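News > Products > Toys and Learning

Skundotmont puts its painted blocks back on sale and keeps the claims short

16/04/2020
By Jirayu Prasertsri

Skundotmont is bringing back its plain coloured blocks in a first run of 1000 sets. The company would like to say at the outset that they are blocks. They will not raise anyone's marks at school, and we have seen no good evidence that any other maker's blocks will either.

The range, sold under the Dekar name, was pulled in November after shops asked for something with lights in it. We tried a version with lights in it. It was dearer, the batteries went flat and our own staff went back to the old ones.

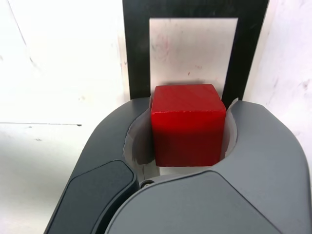 Paint is where most block makers promise too much. "Chip-proof" is a word we've used ourselves in past catalogues, and we have dropped it. Painted wood that gets handled will pick up nicks, mostly along the edges, and rounding the edges helps only so far. The red Dekar cube has a slightly glossy finish with a bit of the grain showing through. Some buyers will call that a flaw. They may prefer Yensuk, our solid-colour line, which hides the grain and costs more for doing so.

"I was asked to write that these blocks spark the imagination," said Jirayu Prasertsri, who looks after the range. "I don't know how you'd measure that. I'd sooner tell people the colours are easy to tell apart and leave it there."

The company also has doubts about sorting mats, which have become the fashion in this trade. A bordered square on a table gives you a spot to put a block, and so does a strip of tape. We will sell a mat for those who want one, but it isn't in the set and it isn't needed.
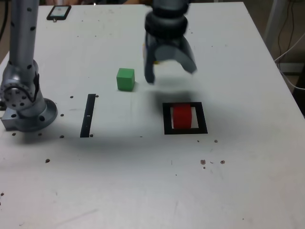
Red and green go on sale first. Other colours depend on whether anybody buys these two, and we won't be announcing a date we can't keep. The Zirnov storage tray, promised last year, is still not right and has been left out of this release.

Each set holds 12 cubes. A further 200 sets have been put aside for replacements, as our record with courier damage is nothing to brag about. Shops can order through their usual Skundotmont rep. Samples are limited to 2 per shop and we'd like them back.

Related items
Skundotmont withdraws lighted block set
Yensuk line: price changes for shops
Zirnov tray delayed again
How to return a Dekar sample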